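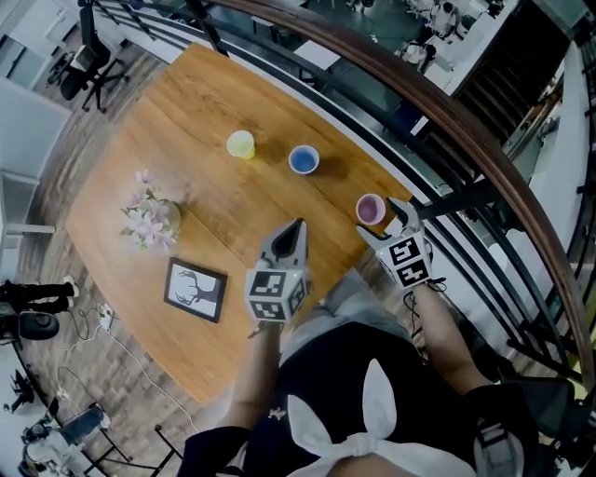

Small cups in pale yellow, blue and pink on a wooden table

Cup (small)

A small cup is an open drinking vessel that you can lift with one hand and finish in a few swallows. I know, that covers an awful lot of ground, and people have written to me asking where I draw the line between a cup, a beaker, a bowl and a glass. I draw it loosely. If it's for drinking, it's taller than a saucer, and your fingers can get most of the way round it, I'm happy to have it in this entry. Mugs have their own page, and so do goblets (anything on a stem, really), and I've left the measuring cup out completely because that one starts arguments.

The name

English got the word from Latin by a fairly short road. Old English had cuppe, which came from the late Latin cuppa, and that's tied up with cupa, meaning a tub or a cask. So the word shrank over time — a barrel at one end and an espresso cup at the other! German went off in its own direction, and Kopf, which is from the same root, ended up meaning "head." I love this fact far more than it deserves and I bring it up at dinner.

"Beaker" is from Old Norse by way of Middle English, and it used to be the ordinary name for a big drinking vessel before the chemists got hold of it. In Britain you'll still hear it for a child's plastic cup. "Tumbler" is the odd one. The usual story is that early tumblers had rounded or pointed bottoms and fell over if you set them down, so you had to drink up first. I've seen that told both as plain fact and as a pub tale, so make of it what you like.

Before pottery

People were drinking out of things long before anyone fired clay. Gourds, shells, horn, folded bark and hollowed wood all do the job, and most of them rot, so the record is patchy and we'll never know the half of it. Gourds are still in daily use in South America for yerba mate, and the carved birch cup of northern Scandinavia (kuksa in Finnish, kåsa in Swedish) is still made by hand and still given as a present. Eino Sjöberg, who taught the carving course I took one October, made us cut ours from a burl and then boil them in salt water to keep them from splitting. Mine split. He turned it over a few times, said it would be fine for holding nails, and it has been.

Clay and glaze

Fired clay changed everything, but slowly. Unglazed earthenware lets water seep through, which is handy for a jug you want to keep cool and a nuisance in a cup. In India the kulhar, an unglazed clay cup for tea, gets round the whole problem by being used once and thrown away, and anybody who has had tea from one will go on at length about the earthy taste. I am one of those people, sorry.

Glaze seals the surface, and stoneware, which is fired hotter, is pretty much watertight without it. Porcelain came out of China and reached Europe in quantity through sea trade in the 1600s. The first European pots copied the Chinese shape, handle and all, by which I mean no handle. Tea bowls stayed common on English tables well into the 1700s, and then handles crept in and took over. Why? You'll read that Europeans drank their tea hotter, or that they were simply used to handles from their mugs for beer and possets. I lean toward the second, but I wouldn't bet the house on it.

If you want to see the changeover laid out on a shelf, the small pottery museum at Idudbridge has a lovely run of it. I went for an hour and stayed till they closed. The labels are a bit yellow and one case is lit so badly that you have to crouch, but the staff let me handle two tea bowls from their teaching set, and you learn more from ten seconds of holding one than from any book. They're so light!
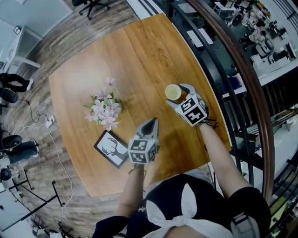
A small white cup holding a pale greenish-yellow liquid

Handles and no handles

A cup without a handle tells your fingers how hot the drink is before your mouth finds out. Tea drinkers in China and Japan have been getting along with that for centuries. The Japanese yunomi is the everyday one, taller than it is wide, and you hold it with one hand at the side and the other underneath. The Turkish coffee cup (fincan) has had it both ways: older ones had no handle and sat in a metal holder called a zarf, and most modern ones have a little ear you can just about pinch.

That little ear is a sore point with me. Plenty of espresso cups have a handle too small for a finger, so you end up pinching it against your knuckle and hoping. The Serneck pattern, which my aunt collected, was the worst I ever used, with a flat loop set so high that the cup tipped forward as soon as you picked it up. She owned 50 of them. She drank her coffee out of a jam jar.

Color inside and out

Tea people care a great deal about the inside of a cup. White is the standard for tasting, and you can see why when you set a green tea next to an oolong: on white glaze you can judge the drink by eye, and on a dark glaze you're guessing. There's another side to it, though. The black tea bowls of Song dynasty China were prized for exactly the contrast they gave, with whisked white froth standing up against the dark.

Bright plain colors on the outside are mostly a matter of taste, and in a big household they're a way to remember which one is yours. Visser sold a run of sherbet-colored cups in sets of nine, a number I have never been able to explain, and people still swap them to fill gaps. The yellow fades if it's washed too hot. Gramis brought out a very similar set a little later with a thicker rim, and you can tell them apart by running a thumb along the edge. Collectors will tell you there are 2,000 known variations between the two. I think those collectors are counting every scratch.

Thickness and rim

A thin rim makes a drink feel sharper and a thick one makes it feel softer and rounder. I can't prove that, but try the same tea out of both and see if you don't agree. Thick walls hold heat for longer once they're warm, though they steal a fair bit of it at the start, hence the old habit of rinsing a cup with hot water before filling it. Diner china is thick mainly so it survives the dishwasher and the floor.

Care

Tea stains come off with baking soda and a damp cloth. Don't stack handled cups more than two high, and don't hang anything old by its handle, which is nearly always the weakest join. Gold rims stay out of the microwave. A fine web of lines in the glaze is called crazing, and on old earthenware it can let the drink into the clay, so I keep crazed cups for pencils and seedlings.

See also: Beaker; Goblet; Kuksa; Mug; Saucer; Tea bowl

Last revised 8 Jul 2026, mostly to fix what I'd written about zarfs.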